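Equipment > Data Collection > Hand-Held Grippers

Beltham Pair: planning notes for first-time buyers
22 February 2026 -- by Tímea Vass

The Beltham Pair is a set of two hand-held grippers for recording two-handed chores in real homes. One person carries both, does the job the way they normally would, and the recordings go toward training a pair of robot arms. We have sold plenty of bigger and shinier things over the years, and this is the one I keep wanting to take home.

What comes in the box: two grippers (left and right), a charger, 8 spare finger pads, a hex key and a hard case. Phones are not included. Most customers already have something suitable in a drawer, and the clamp adjusts without tools. Check the fit chart before you order, especially if your phone has a thick camera bump.

Finger pads are the part you will use up. Put them in the budget from day one! A replacement set of four is $63, and a busy team should keep one set on the shelf at all times. Godfrey Makori in our workshop likes to change all of them together so both hands grip the same, and I've come around to his way of doing it.

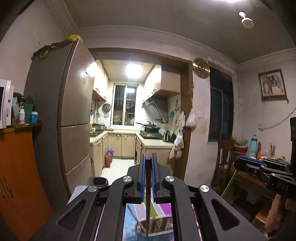 Homes are where the Pair earns its money. A kitchen asks for so many kinds of grasp in one short visit -- lids, handles, bags, flat things, thin things -- and you can carry the whole kit there on the bus. Leave room in the schedule for it, though. Setting up in a house you've never visited takes longer than it does at your own bench, and people will want to have a go themselves (let them, it's fun).

Storage is the line most buyers forget. Two phones recording all morning will fill up fast, so price a pair of portable drives along with the grippers and decide early who copies the files and where they go. If you use Vosolon for sorting your recordings, the Pair's files load straight in. For anything else, ask Imre Dobos for the format sheet.

One Pair or two? For a single operator, one. If you plan to run two homes on the same day, buy two and don't try to split a set. The left and right units are matched at our bench and calibrated together.

Service: a bench check and recalibration is $405 per Pair, return shipping included. Once a year suits light use. The next service slots open in April and Margit Csizmadia keeps the list, so write to her if you'd like a place on it.

Also fits: Tikum wrist strap, Pap hard case (large).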